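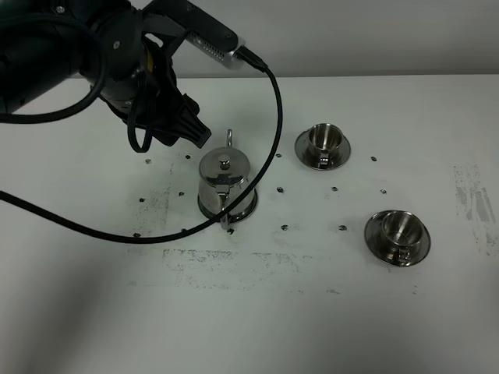
Wosorham, December 2023
By Benedetta Bortolotti
Last updated 9 hours ago
Print | E-mail

Right, hard water. A thread. Typing this on the 36 so forgive the thumbs

Moved to Wosorham in the spring from somewhere with lovely soft water and have been drinking bad tea ever since. Thought it was the milk. Changed the milk. Thought it was the mugs

It's the water. That skin on top, the one that breaks up like thin ice when you tip the cup – chalk and tea stuck together, basically. Squeeze of lemon gets rid of it but then you've got lemon tea

Things I have tried so far, in no order:

Filter jug. Works. Tea comes out brighter and you can taste the leaf again. But you have to change the cartridge when they say and I never do, so by week six I'm back to skin

Bottled water. Fine for a treat, felt daft carrying it up the hill. Also check the label, I bought one that was worse than the tap

Boiling it twice. Don't bother

Stronger tea. This one does help!! The blends sold round here are made punchy for a reason. My posh light Darjeeling just tastes of wet cardboard, the builders' stuff is great

Metal pot or china, since three of you have asked – makes no odds to the skin. Metal's easier to keep clean and doesn't chip in the sink. China looks nicer on a tray. Warm it first either way

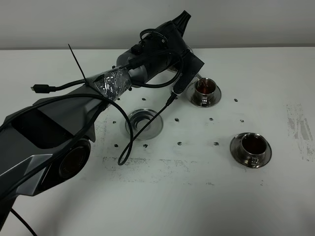

Kettles then. White vinegar, half and half with cold water, enough to cover the scale, leave it an hour. DON'T boil it with the vinegar in unless you want the whole flat smelling like a chip shop till Christmas

Citric acid is better. A big spoonful in a full kettle of hot water, it fizzes, twenty minutes, done. Rinse it properly. Then boil one lot of plain water and chuck that

Manuela Dal Bello replied to say she does hers on the first of every month and writes it on the calender. I am not that person but I respect it

She also says do the shower head at the same time, sandwich bag and an elastic band. Did it last night. Didn't know the shower could do that

Softeners. Had a man round from Plurnova. Nice man, quote was £1499 fitted. For a rented flat. No

Also he said himself you keep a separate unsoftened tap for drinking, so I'd have spent all that and still be making tea with the same water. Lovely towels though I expect

Someone's asking about the magnet things you clip round the pipe. Had one in my last place but one, left behind by whoever was there before. Kettle furred up just the same. Make of that what you will

Where I've ended up: jug for tea, tap for everything else, citric acid when the kettle starts sounding like gravel. New cartridge reminder on my phone, which I've already snoozed once

Oh and scum on the inside of the pot – bicarb and hot water, leave it overnight. Not the scouring pad, it scratches teh shine off

My stop. Will do coffee another day, coffee people please be patient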